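Whitlock Robotics Reading Course
Handout 4: Learning to fold from demonstrations, and what the error bars are for
Revised Sep 6, 2020

Bring this to the tutorial. The printer on our floor is still sulking, so a copy on your laptop will do.

4.1 Why cloth

Last week's rigid blocks had six numbers each and the good manners to stay where they were put. A shirt has no such manners. Its configuration is, for practical purposes, unbounded, most of it is hidden under the rest of it, and the part you want to grasp is usually in the hidden bit. The Flurkonska method deals with this by declining to model the cloth at all. It maps camera views and joint angles straight to a short run of future joint targets, and leaves the physics to the shirt.

Whether you find this elegant or a bit cheeky will depend on how much of second-year mechanics you enjoyed.

4.2 Setup and data

Two views go into the policy: a fixed one that takes in the arm and the table, and a close one from the wrist. Both are resized to the same resolution before encoding. The state vector is the joint angles plus gripper opening. Each trial starts with the garment dropped in a heap and the gripper open. 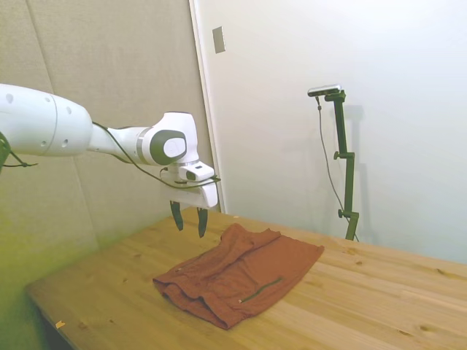
Demonstrations were collected by teleoperation in August, 600 in total, spread over 14 garments. Four more garments were held out and never demonstrated. Keep that split in mind, as half the marks lost on last year's assignment came from people reporting the training garments as if they were a surprise to the robot.

A note on the heap. "Dropped at random" is doing a lot of work in most cloth papers. People who drop shirts all afternoon develop a style. The Skerncombe protocol asks the operator to pick the garment up by a point drawn from a list, hold it at a set height and let go. It's tedious and worth doing.

4.3 Action chunks

The policy predicts a chunk of k actions, executes the first part of it, then predicts again. Small k makes the arm dither: every new prediction disagrees slightly with the last one and the gripper hovers like someone choosing a biscuit. Large k makes it committed, including to grasps it has already missed. You will sweep k in the lab and plot success against it. Label your axes.

4.4 What the wrist view buys you

With both views, the policy reached 70 per cent success on held-out garments. Taking away the wrist view hurt most at the first grasp, where the fixed view can't tell a single edge from a doubled one. Up close, folds and edges show as changes in shading and outline, and the encoder can make something of them even when the picture is soft. Sharpness matters less than you'd expect. Colour matters more than you'd like (see question 3 in the problem set).

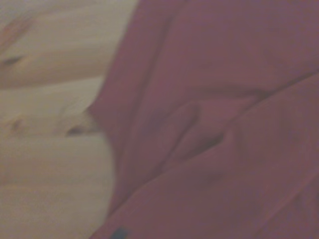
Figure 4.2. Wrist view, cloth edge against the pine tabletop. Note the shadowed notch where the fabric folds under.

A warning about ablations. Removing a camera and retraining tells you what a policy can learn without it. Blanking the same camera at test time tells you how badly a policy copes with a rude shock. These are different experiments and they get written up under the same heading with depressing regularity.

4.5 Scoring

A fold counts as a success if the final outline fits inside the template and no sleeve is left sticking out. The scorer works from the final image only and isn't told which policy produced it. Partial folds score zero. Yes, this is harsh; take it up with the template.

Report the interval along with the mean. If two of your intervals overlap, please resist the word "outperforms".

4.6 Before the lab

Read the Vendotent report, sections 2 and 5. Section 3 can be skipped unless you like loss functions set in very small type.
Check that your login works on the lab machines.
Wear shoes that cover your toes. The arm has never dropped anything heavier than a cardigan, but the rule is the rule.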